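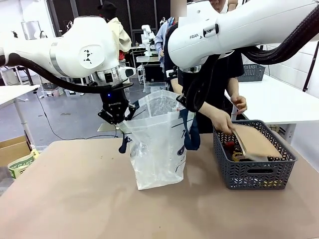

A plastic bag held open on the table.

I moved flat in the spring, from the top floor of a building on Lemberg Street to the ground floor of another one, and I have spent the whole summer getting rid of things. I thought I was a tidy person! I had 491 books, a fish kettle and a drawer of phone chargers for phones I last saw when I had a fringe.

So when a friend told me to stop moaning and start giving it away, I made a plan. One bag a day for 30 days, out of the door by bedtime, no going back in for a rummage. I lasted until day four, when I took a jumper back out (it's green, it has a hole in the elbow, I'm wearing it now).

Clothes were the easy part. I filled bag after bag and carted them to Vurkedent, the charity shop behind the station, where they are very polite about bobbly cardigans. They do have rules, mind you. Shoes tied in pairs, nothing with a plug, and no duvets, which was a blow as I own five. The animal shelter took the duvets in the end, and I came home with dog hair all over my best coat.

Books were harder. I'd carried some of them through six moves without opening them, including a guide to Toledo from a holiday I never went on. I sat on the floor and read it cover to cover, which took an entire Sunday and meant nothing got packed at all. It's staying. I might even go in September, if the trains aren't silly money.

Then there was the kitchen. I found three garlic presses and I don't much like garlic. I also found my gran's jelly moulds, and that was the end of that evening — I made a phone call to my mum, had a bit of a cry and then made a raspberry jelly that wouldn't set. The moulds now live on the windowsill, where they collect dust and make me happy.

The one thing I sold was a sideboard by Fimska, a great orange beast that wouldn't go round the corner in the new hall. I asked 3000 for it, having looked at a few online and got carried away. I took 1000 and a lift to the tip. The woman who bought it stroked the top as it went into her van, so I reckon it's gone to a good home.

I'd love to say the new flat is now calm and airy. It isn't, quite. There are still boxes in the bath, and I have to shift them every time I want a wash. I've got as far as the cupboard under the sink, and there's a fondue set in there that I'd swear isn't mine.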